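Side Tables, and Whether You Need to Clear Them Every Night

I've been reading tidying advice for a long time and most of it assumes you own a tray, a label maker and a free afternoon. The tip I see most often is "clear every flat surface before bed." I tried it for all of July. What I got was a full kitchen drawer and no idea where the sponge was.

So here is what I do with the small square table in our living room, which collects everything. Take it or leave it.

Put a cloth on it. I resisted this for years because a cloth seemed like one more thing to wash, and it is. But crumbs and drips land on something you can carry to the sink and shake. Get a busy pattern. Plain white looks lovely in the store and shows every ring by lunchtime. Ours is white underneath but has bands of red, green and pink all over it, and it hides plenty. Don't pay extra for one that says "handmade" on it. A word printed on cloth is a word printed on cloth.

Sort by what spoils, and forget about sorting by what matches. Matching containers are mostly a way to sell containers. I bought a set of 4 from Plesar once and the lids fit only if you held your breath. Fruit gets looked at first, then anything open, then trash. Boxes and cans can wait until you're on your feet anyway.

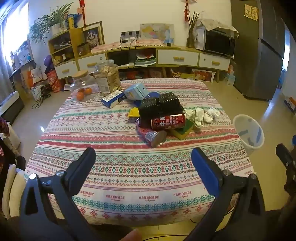 Stand things up before you decide you need more room. A can on its side takes more space than a can on its end, and it rolls. Same with cartons. I did this the other evening before touching anything else and got back enough table for two plates. Cost me nothing, took less time than reading this paragraph.

Oranges in a jar: I have doubts. A glass jar with a cork lid looks nice and people online swear the fruit lasts longer in it. Rochelle Kereama wrote in to tell me hers kept for weeks. Mine went soft at the bottom where I couldn't see it. If you like the look, put in three at most, leave the lid off and turn them when you walk by. A bowl does the same job.

Snack mix is another matter. That does belong in something with a tight lid, and a tall plastic jar is fine. Keep the label on so you know what you bought. Tip it out gently toward the end or you'll get a handful of salt.

Sponges should not live on the table. I know. Mine does too, half the time. A damp sponge lying flat on cloth stays damp on the underside, so stand it on its edge by the sink. I don't believe in microwaving them, and I don't believe in the Jovus spray either, which smelled of pear and did very little to tea stains.

Used tissues go in the trash right then. If the trash can is across the room, move the trash can.

Baskets with slots in the sides are good for remotes and chargers and bad for anything small or crumbly. Wash them in the shower if they don't fit in the sink.

Lachlan Costigan asked whether I'd put folded clothes in the open part of a TV cabinet. Yes, if they're on their way somewhere else. Give them 2 days. After that you're just keeping clothes under the television.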